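We use cookies to improve your reading experience. Accept / Manage settings

3.2 Open clear bins and household sorting
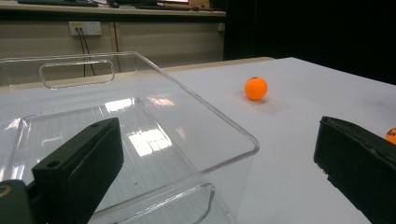
Figure 2. Transparent acrylic storage box, open top, handle cutouts, on a white tabletop.

Bins went to 14 households in the Natbridge sample, first visit in June. No labels, no lids. Households told only to use them for whatever lived on the kitchen counter. Item log at the end of the trial: 1184 entries, mostly mail, chargers, snack bars, medicine.

Clear walls mattered less than we expected. People sorted by who put the thing down, not by type (see also Cuevas pilot, same pattern). Handles got used alot, bins moved to the table at dinner and then back. In 2 homes the bin never came back to the counter and we droped those from the counts below.

Comments (3)

ktchn_notes: Did the Rositen group get lids? Can't find it in the methods.

marl19: Same at my house. Mail wins every time.

pdx reader: typo in para 2, "droped"

© Ultunness Working Papers. Contact the editors | Back to top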